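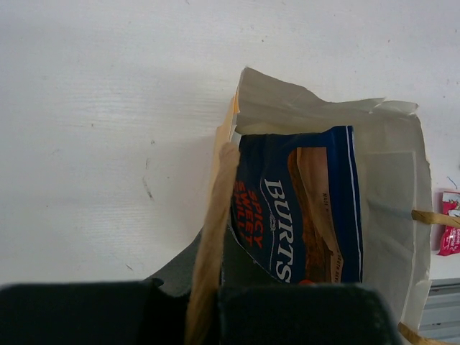 Kumiko Higuchi embala lanches para encomendas de escritório e não acredita em metade do que se diz sobre sacos de papel. Encontrei-a às 14 horas na Olham, em novembro, já com uma lista de queixas preparada. A primeira era sobre as asas.

«Toda a gente adora a asa de papel torcido», diz. «Fica bonita na fotografia. Depois o cliente pega no saco com um dedo, sai para a rua e telefona-me.»

Perguntei-lhe se isso acontece assim tanto. Encolheu os ombros. Na última encomenda grande foram 263 sacos e houve duas reclamações – número que ela própria admite não provar grande coisa. «Duas que telefonaram. Os outros não sei.»

O que a irrita mais é a conversa da «experiência de abertura», expressão que ouviu a um consultor da Mrema e que repete com as aspas desenhadas no ar. Segundo ele, os pacotes deviam ficar todos de pé, com a marca virada para fora. Higuchi faz isso quando pode. Um Burts de malagueta doce e picante, num pacote azul-escuro, aguenta-se ao alto e lê-se bem pela abertura. «Com um só, qualquer pessoa faz uma montra. Ponha-lhe mais três e veja quanto tempo dura.»

Orestis Bakalis, que trata das compras e assistia à conversa encostado à porta, discorda. Para ele, a ordem conta: os pacotes grandes primeiro, contra as paredes, os pequenos no fim. «Se o verde pequenino entra antes, desaparece lá no fundo e o cliente acha que o roubámos», explica. Higuchi responde que o cliente sabe meter a mão num saco.

Também não se entendem quanto à borda. Bakalis gostava de a ver direita, dobrada para dentro. Ela deixa-a amarrotada. «É papel. Amarrota.» Pergunto se já experimentaram outro modelo e fico a saber que sim, um da Tundus, mais rígido, que ele achou excelente e ela achou caro. Nenhum dos dois se lembra do preço, o que me deixou com dúvidas sobre as duas opiniões.

Num ponto concordam: a mesa branca foi boa compra. Um pacote verde pousado ali vê-se logo, e o que fica esquecido fora do saco também.

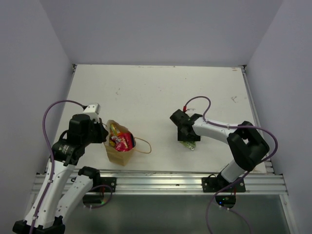

O saco cheio de mais

Bakalis defende que um saco deve parecer generoso, com o vermelho e o amarelo a espreitar pela abertura. Higuchi desconfia da palavra. «Generoso é ar. Metade de um pacote de batatas é ar, e nós cobramos o volume.» Pedi-lhe contas e não as tinha.

Para a Drendcombe, o próximo cliente, vão tentar sacos menos cheios. Ele prevê queixas. Ela também, mas sobre as asas.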